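Priltside Long Console Table, light wood
Item 964

Back in stock, limited numbers. Ships from Viton.

Long, plain, straight top rail, square legs. Made to stand against a wall in a hallway, a landing, the back of an office. Takes post, boxes, a printer, a lamp, whatever lands on it.

Wide side panel at the end. Open underneath so you can hoover right up to the skirting (or park something there, see the matching stand below).

What you get
Table, flat packed, 2 cartons
4 levelling feet
Fixings and allen key
Wall strap, please use it if there are kids about

Sizes
Length 2000 mm
Depth and height on the drawing, ask and we'll email it over. Drawing on the site is the old one, ignore it.

Weight
Heavy. Two people to lift. Dont drag it over carpet, the legs mark the pile and you can pull a joint.

Finish
Clear matt oil. Wipe with a damp cloth. No spray polish. Will darken a bit in a sunny room.

Matching stand
Same light wood, hollow box shape, open through the front. Sold seperately. Goes under the table or on its own next to a chair. Customers keep asking if it takes weight: yes for books and a bag, no for sitting on.
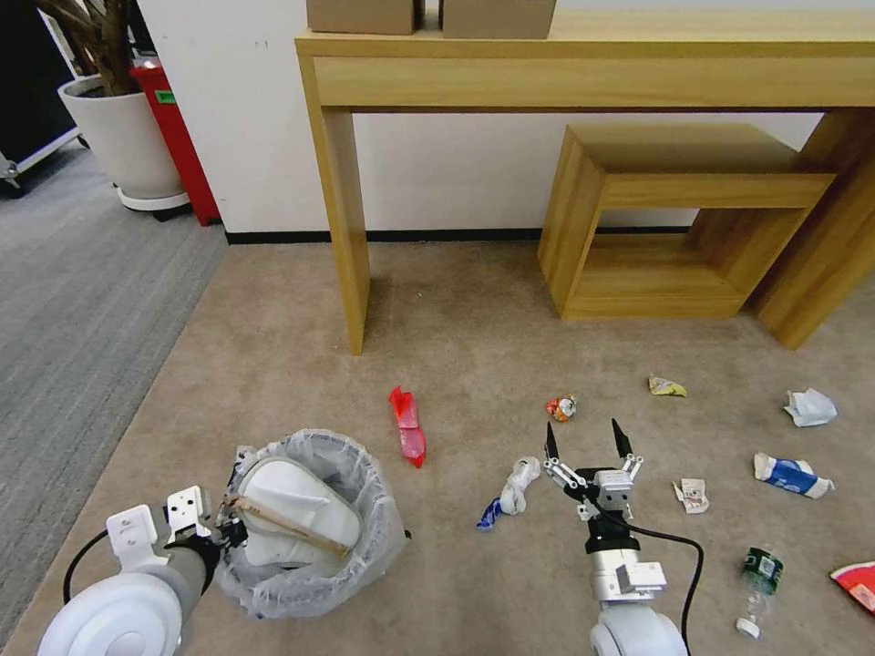
Delivery
Roughly 7 working days on the mainland, longer for islands. Kerbside only unless you add the room-of-choice option at checkout. Driver will not take packaging away, flatten the cartons and put them out with your cardboard.

Returns
Unbuilt, in the original cartons, within the usual period. Built tables we can't take back unless faulty. Photo of the fault first please, speeds it up no end.

Also asked
Does it come shorter? Not at the moment. Maybe March.
Can I have it without the side panel? No, it holds the end up.
Other colours? No, just the light one. Wokitz do a dark oil that takes well on it, test the underside first.
Spare feet? Yes, ring and we'll post them.

Trade and multiple orders: Hamish Matheson. Everything else, Zoila Cárdenas on the orders desk.

Page updated 30 December 2024. Prices incl VAT.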